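4. Monter la table et préparer le plateau

Cette section concerne la table pliante Gilchrist livrée dans le kit d'exposition Mivutia. Elle suppose que vous avez déjà monté le toit du stand (section 3) et que les sangles latérales sont tendues. Si vous utilisez la table à l'intérieur, par exemple dans une salle des fêtes, vous pouvez commencer directement ici.

Avant de commencer, vérifiez que vous avez sous la main :

– la table pliée, avec sa poignée tournée vers vous
– le sachet de pinces et de patins (il est rangé dans la poche intérieure de la housse)
– la nappe
– un chiffon sec
– les cales en caoutchouc, si le sol n'est pas plat

4.1 Déplier la table

ATTENTION : le mécanisme central peut pincer les doigts. Tenez toujours les deux moitiés par les bords extérieurs et jamais par la charnière. Les enfants doivent rester à distance pendant cette opération.

1. Posez la table pliée sur la tranche, la poignée vers le haut. Si le sol est en gravier, mettez d'abord la housse par terre, le bord du plateau se raye facilement.

2. Ouvrez les deux loquets. Ils s'ouvrent vers l'extérieur. Un loquet qui résiste est souvent plein de sable ou de terre : nettoyez-le avec le chiffon, n'utilisez pas de tournevis.

3. Écartez les deux moitiés et couchez la table, le dessous vers le ciel.

4. Dépliez les pieds l'un après l'autre jusqu'au clic. Si vous n'entendez pas le clic, poussez doucement la bague de verrouillage vers le plateau, puis essayez de replier le pied. Il ne doit pas bouger.

5. Retournez la table à deux personnes, une à chaque extrémité. Une personne seule peut le faire, mais elle charge alors tout le poids sur les pieds d'un seul côté, et la garantie ne couvre pas un pied plié de cette manière.

Remarque : sur les tables de l'ancienne série, la bague de verrouillage est grise et elle se tourne au lieu de se pousser. La notice de cette série est disponible auprès du service Bovley.

4.2 Mettre la table à niveau

1. Placez la table à 30 cm au moins de la paroi arrière du stand. Il faut cet espace pour laisser passer la nappe et pour ranger vos cartons sans toucher la toile.

2. Appuyez avec la main sur chaque coin du plateau. Notez le coin qui descend.

3. Tournez le patin de ce pied dans le sens contraire des aiguilles d'une montre, d'un demi-tour à la fois, et appuyez de nouveau.

4. Quand le patin est arrivé au bout de sa course et que la table bouge encore, revissez-le complètement et glissez une cale sous le pied.

ATTENTION : n'empilez pas les cales. Deux cales superposées peuvent se séparer quand un visiteur s'appuie sur la table. Sur un terrain en forte pente, tournez plutôt toute la table dans l'autre sens, avec le petit côté vers la pente.

Sur l'herbe humide, les pieds s'enfoncent pendant la journée. Contrôlez le niveau encore une fois vers midi, et après chaque averse.

4.3 Poser la nappe

La nappe du kit est coupée pour descendre jusqu'au sol à l'avant et pour rester courte à l'arrière. De cette façon vous pouvez prendre les cartons sous la table sans la soulever. Vous pouvez naturellement la remplacer par votre propre tissu. Choisissez dans ce cas une étoffe unie et assez lourde, car les tissus légers volent au premier coup de vent et les motifs font disparaître les petits articles.

1. Essuyez le plateau. La moindre goutte traverse le tissu et laisse une auréole.

2. Posez la nappe pliée au centre du plateau, l'étiquette vers l'arrière.

3. Dépliez-la d'abord dans la longueur, ensuite dans la largeur.

4. Lissez avec le plat de la main, du centre vers les bords. Les plis de transport partent mieux si vous avez suspendu la nappe la veille au soir.

5. Fixez 2 pinces à l'arrière, une près de chaque coin. Ne mettez pas de pinces à l'avant, elles accrochent les manches et les sacs des visiteurs.

Après la nappe viennent les supports de présentation. Commencez par ce qui est haut et volumineux, par exemple un panier en osier, et gardez les petits objets pour le devant de la table, où la main les atteint sans passer au-dessus du reste. Une couleur franche comme le violet va bien avec le brun clair de l'osier.
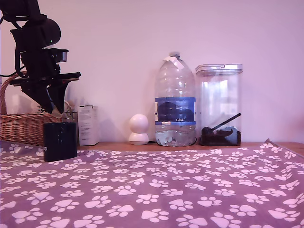
Sur le marché de Flernton, une exposante nous a fait remarquer que les paniers posés directement sur la nappe la tirent vers l'avant chaque fois qu'un client les incline pour regarder dedans, et qu'il vaudrait mieux parler de l'antidérapant avant de parler des couleurs. Elle découpe pour cela un morceau de sous-tapis, un peu plus petit que le fond du panier, et elle le met sous le tissu et non dessus.

Nous avons essayé sa méthode et nous la recommandons maintenant pour tous les paniers. Le sous-tapis n'est pas fourni avec le kit. N'employez pas de ruban adhésif double face : la colle reste sur le plateau et le produit pour l'enlever attaque le vernis.

4.4 Charger le plateau

La table est solide quand le poids est bien réparti, mais elle est sensible aux charges placées au bout. Respectez les points suivants.

– Les articles lourds se placent au-dessus des pieds, ou sur la ligne entre deux pieds.
– Un seul article ne doit pas dépasser 5 kg s'il est posé sur la charnière centrale.
– Laissez libre une bande de la largeur d'une main le long du bord avant. Les visiteurs y posent leurs affaires, même si vous demandez le contraire.
– Ne vous asseyez pas sur la table, et ne montez pas dessus pour accrocher la banderole. Prenez un escabeau.

Pour disposer les articles :

1. Mettez les paniers et les présentoirs à leur place, encore vides.

2. Passez devant le stand et regardez la table comme un client qui arrive. Rien de haut ne doit cacher la personne qui vend.

3. Remplissez les paniers. Si un panier est profond, mettez du papier froissé au fond pour remonter les articles. Un panier à anse se place avec l'anse parallèle au bord de la table, sinon les clients la touchent en se penchant.

4. Placez les étiquettes de prix. Elles doivent être lisibles debout, sans se pencher. Les porte-étiquettes du kit se pincent sur l'osier, le bois mince et le carton, mais ils ne tiennent pas sur le verre.

5. Gardez la caisse de votre côté, derrière un présentoir ou sur une tablette séparée.

Remarque : les articles en cire, en savon ou en chocolat ne supportent pas le soleil direct. Mettez-les du côté de l'ombre et pensez que l'ombre tourne. En été, nous conseillons de préparer dès le matin une deuxième place à l'autre bout de la table.

4.5 En cas de vent

Avec un vent léger, les pinces arrière suffisent. Quand le bas de la nappe commence à se soulever, ajoutez les poids de nappe dans les ourlets de l'avant : 2 poids, un dans chaque angle. L'ouverture de l'ourlet se trouve à l'intérieur, fermée par un bouton-pression.

Quand les étiquettes s'envolent malgré les porte-étiquettes, retirez d'abord les articles légers, puis les présentoirs hauts. Les paniers pleins peuvent rester. Pour le toit, suivez les consignes de la section 3 – elles ont toujours la priorité sur celles de la table.

4.6 Problèmes fréquents

La table balance, mais le sol est plat.
Un pied n'est pas verrouillé. Déchargez la table avant de contrôler les bagues.

Le plateau fait un creux au milieu.
La charge est trop forte sur la charnière. Déplacez les articles vers les pieds. Si le creux reste avec la table vide, ne l'utilisez plus et contactez Bovley.

La nappe est plus longue d'un côté.
Vérifiez l'étiquette. Si elle est à l'avant, la nappe est à l'envers.

Un patin est perdu.
Vous pouvez travailler une journée avec une cale à sa place. N'utilisez pas la table sans patin sur un parquet ou un sol de salle, le tube du pied est coupant.

4.7 Démonter

1. Videz complètement le plateau, puis retirez les pinces et les poids. Remettez-les tout de suite dans leur sachet.

2. Secouez la nappe loin des stands voisins. Si elle est humide, roulez-la sans la plier et faites-la sécher le soir même.

3. Revissez les patins à fond.

4. Retournez la table à deux personnes et repliez les pieds dans l'ordre inverse du montage.

5. Essuyez la charnière, fermez les deux moitiés et verrouillez les loquets. La table se range debout dans un endroit sec. Pour le repos d'hiver, à partir de novembre, mettez une goutte d'huile sans acide sur chaque loquet et laissez la housse entrouverte.

Le pliage du toit est décrit dans la section 5.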